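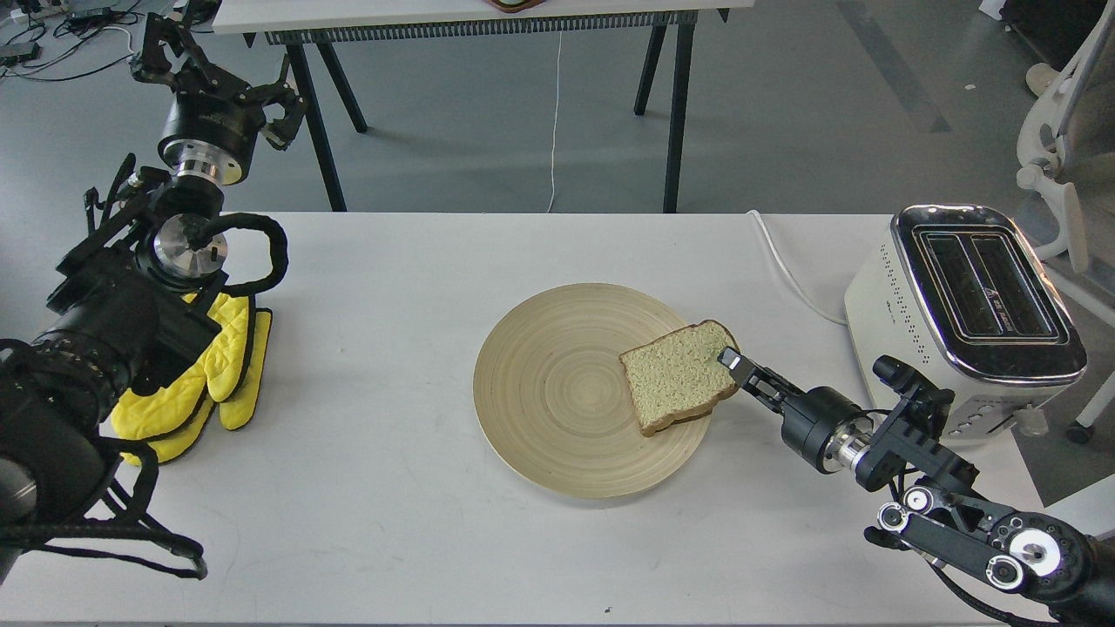 The Return of the Town Bakery

Published 24/03/2026

For most of the last century, the town of Cloutier bought its bread from a plant two counties away. The loaves arrived before dawn, wrapped and sliced, and went onto the shelves of the grocery store on Main Street. They were inexpensive, they kept for a week, and few residents had cause to complain. The last independent bakery in town had closed when its owners retired, and its brick oven was taken apart to make room for a shoe store.

The shoe store is gone as well. In its place, behind the original front window, stands the Gresex Bakery, a cooperative owned by 2,382 members in a valley that has lost population at every census its older residents can remember. It sells bread six days a week, supplies the school district and the county hospital, and employs 37 people. Its history offers a useful account of what is required to bring a basic trade back to a place that has gone without it.

The cooperative began with a question about wheat. Farmers in the Trarari Valley had long grown hard winter wheat for export, and nearly all of it left the area by rail within days of harvest. A group of growers wished to know whether a small share of the crop could be milled and sold at home. They leased a vacant feed mill, repaired the roof, and installed a pair of stones bought from a mill that was closing. The first flour was ground in August, during a stretch of heat that forced the crew to work at night.

The flour was good, although it was not consistent. Large commercial mills blend wheat from many sources so that each bag performs like the one before it. A mill drawing on a few farms has no such advantage. Protein levels shifted from field to field, and a wet spring could change the way a dough behaved for an entire season. Home bakers in the valley accepted this with some patience. Commercial customers did not, and the first two restaurants to place orders went back to their former suppliers within the year.

It was this difficulty that led the growers to consider baking for themselves. A bakery working next to its own mill could adjust each day to the flour it received. Water could be raised or lowered, fermentation could be lengthened, and a weak lot could be set aside for crackers and flatbreads. The members voted to proceed, and the lease on the Main Street building was signed that winter.

The Everyday Loaf

Many new bakeries open with the breads that attract the most attention: dark, heavily crusted rounds, baguettes, and filled pastries. Gresex chose to begin with sandwich bread. The decision was debated at length, and the minutes of the meeting run to 8 pages. Those in favor argued that a bakery owned by its community should first make the bread that the community already ate, and that a family packing school lunches had little use for a loaf that could not be cut into even slices.

Sandwich bread is less simple than its reputation suggests. The crumb must be fine enough to hold butter and filling, and strong enough not to tear. The crust must be thin without being pale. Industrial bakers obtain these qualities through intensive mixing and a range of added ingredients that soften the loaf and slow its staling. The Gresex bakers decided to use none of these additions and to rely on time. A portion of the flour is cooked with water into a thick paste, cooled, and mixed into the dough the following day. The paste holds moisture, and the finished loaf stays soft for three days at room temperature.

The method took most of a year to settle. Early loaves rose unevenly and collapsed along one side as they cooled. Others baked well but crumbled under the knife. Changes were made to the pans, the proofing schedule, and finally the milling itself, which was set finer for this one product. The recipe now posted in the bakery has been revised 37 times, and the earlier versions are kept in a binder in the office.

The price was another matter of concern. Bread made slowly from local flour costs more to produce than bread made quickly from purchased flour, and the members were unwilling to sell a staple that their neighbors could not afford. The cooperative adopted a policy that remains in force. The sandwich loaf is sold at a margin just above cost, and the difference is recovered through cakes, seeded specialty breads, and holiday orders. Members receive no discount on the sandwich loaf, on the principle that everyone in town should pay the same for it.

Supplying the Schools

The agreement with the school district has done more than any other to secure the bakery's future. It also came close to failing. School kitchens order months in advance, require exact weights, and must document every ingredient. The bakery had no staff trained in this kind of record keeping and no truck suitable for deliveries. A regional distributor, Flekitz, agreed to carry the bread on its existing dairy route, and a retired member of the school kitchen staff was hired to manage the paperwork.

Students were slow to accept the change. The new bread contained a share of whole-grain flour, and cafeteria workers reported that a good deal of it came back on the trays during the first weeks. The bakers responded by reducing the whole-grain portion and then restoring it in small steps across the school year. By spring it had returned to its original level, and the trays were coming back empty.

The hospital contract followed, and with it the need for a second shift. Night work is a familiar burden in the trade and a common reason that people leave it. Gresex has attempted to limit the strain by holding shaped loaves under refrigeration, which permits the bakers to start at four in the morning instead of midnight. The equipment was costly, and the loan will not be repaid for several years. Staff turnover has fallen since it was installed.

What Remains Uncertain

The cooperative's position is sound, but it is not assured. Two of the founding farms are to be sold, and the buyers have made no commitment to supply the mill. The building requires a new ventilation system. A supermarket chain has opened on the highway outside Cloutier, with an in-store bakery that finishes frozen dough throughout the day, and its sandwich bread sells for less than the cooperative's flour alone would cost.

The members have also considered whether to expand. Three neighboring towns have asked for a regular supply, and one has offered a storefront free of rent. Those who oppose the idea note that the mill is already near its capacity and that bread carried long distances would give up much of the freshness for which customers pay. Those who support it point out that the valley's bakeries once served routes of similar length by horse and wagon.

A vote on the matter will be held at the annual meeting in August, after the wheat is in. The meeting takes place at the mill and is open to the public. Lunch is served at noon, and visitors are asked to bring their own plates.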